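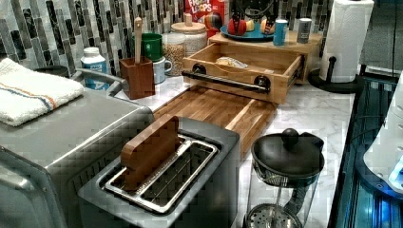
The Toaster Incident, or How I Lost My Sunday

So I promised an update on the kitchen arm, and I was really hoping it would be a happier one. We've been running the toaster task for weeks now (pick up the wooden block, drop it in a slot, take it back out, repeat until your coffee goes cold) and it had gotten good! Good enough that I'd stopped watching it closely, and you can guess where this is heading.

On run 2217 the block went into the far slot just fine. Then the arm came back to pull it out, closed the gripper, and just kept closing. No slip warning, no force limit, nothing. The motor got louder and the whole toaster started creeping across the counter toward the French press. I yelled something I won't type here and slapped the stop button.

Yes, the toaster was unplugged. It always is, that's rule number one in our kitchen, and I've never been so glad we're boring about it. A wooden block and a live heating element is not a conversation I want to have with my landlord.

I sent the logs to Saqib, who wrote most of the grip code, and he found it in 12 minutes flat. I'd pushed the new Girnska firmware on Saturday night and it had quietly put the force limit back to its default. Our old value was 3, the default is 300, same field, different units. Ugh! There's a line about it in the release notes, way down past the stuff about fan noise, and I had scrolled right by it.

The damage: one gripper pad with a dent in it, and a scratch on the counter that I'm going to pretend was already there. The toaster still pops up and down okay.

What I've changed so far: the script now reads the limit back from the controller before the first move and refuses to start if it doesn't match our file. The stop button is taped down within reach of my chair. Yaqin wants a second limit on the power supply side too, which I think is smart, but I have to order a part for it.

Also I'm moving the glass jars before the next batch. And the mugs. I like that green one.

If you're on the same firmware, go check your limits before you run anything. I'll post Saqib's script once he's cleaned up the comments (there's some language in there).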